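# The lock-ups at Nerncombe

On a wet morning the trading estate at Nerncombe looks much like any other. There is a tyre place, a unit that cuts kitchen worktops, and behind them four long rows of steel doors painted green. Local people rent them for furniture, tools and stock. Over the winter, 11 of those doors were forced.

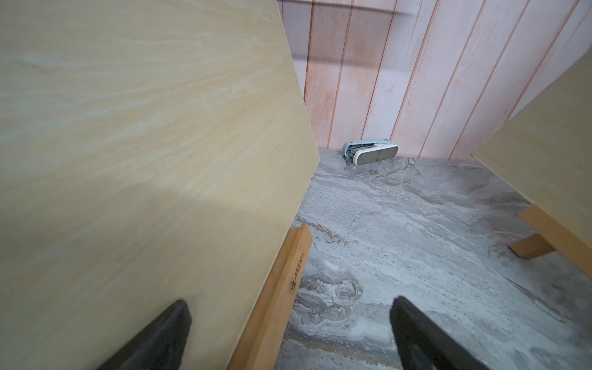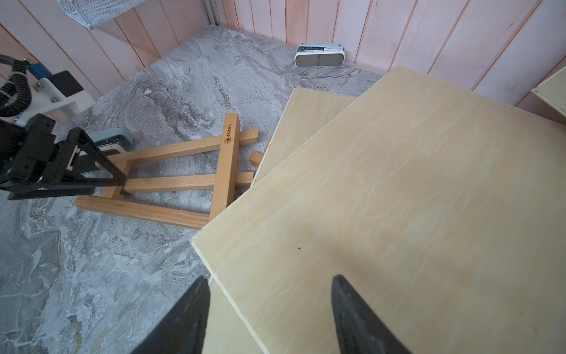
*Wood grain in the first picture, pink planks and a marble pattern in the second.*

Babak Soltani has rented the same unit for six years. He runs Mirzaei, a small business that repairs and resells garden machinery, and he kept his winter stock in the third row. When he went to collect a mower on 6 January 2018 the padlock was gone and the door had been pulled down again to look shut.

"I stood there trying to find my key," he said. "Then I saw there was nothing to put it in."

He lost two chainsaws, a hedge cutter and a box of spare blades. The insurer has paid for the saws. The blades were not on his list, so he has had to replace them himself.

The site is owned by Skokenance, which has 143 units there and two more yards further down the valley. A spokeswoman said the cameras at the gate were working, but that the thieves had not used the gate. They came over the bank from the old railway path, where the fence is lowest and the lights do not reach.

Police believe the same people came at least three times. The first break-ins were not noticed for days, as many tenants visit only once a month. One woman who stores her late mother's furniture learned of hers by letter. Nothing had been taken, though every drawer had been turned out on the floor.

Skokenance has since put up 200 metres of new fencing along the bank. It has also hired Ferna, a security firm, to walk the rows at night. Rents will go up in March to pay for it, by £4 a month for the smallest units.

Some tenants have left. Soltani has stayed, with a closed-shackle lock and a notebook of serial numbers that he keeps at home. A man was arrested in connection with two of the break-ins and later released while enquiries continue. The saws have not been found.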